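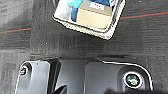

View over the gripper toward a white-rimmed tray on the workshop floor, with a cardboard box inside. Photo: Tarnden Workshop

Tarnden Workshop members open their tray-sorting arm to visitors in March

BEVTHORPE – Members of Tarnden, the shared workshop on Horrocks Lane, will show their home-built robot arm to the public on a Wednesday evening in March. Doors open at 6:30 p.m.

The arm is called Jadley. It was built over 14 months by Flor Apaza and Embla Sjögren, who met at the workshop's evening soldering class. It is meant to pick small boxes and soft items out of a shallow tray and set them down in another one. A camera near the gripper looks down past the fingers and sends its view to a laptop.

"We wanted something that works at floor level, where people leave things," said Apaza, who wrote the control software. "The box was the easy part. Cloth folds differently every time."

Sjögren designed the gripper housing and is now on version 2. The parts cost up to $1000, paid for by the two builders and a $500 grant from the workshop's project fund.

Visitors can try the arm with the hand controller and bring small objects of their own. Parts lists and drawings will be free to copy on the night. Children under 12 must come with an adult.

Entry is free and no booking is needed. Parking is behind the building.

Press contact: Embla Sjögren, Tarnden Workshop, Horrocks Lane, Bevthorpe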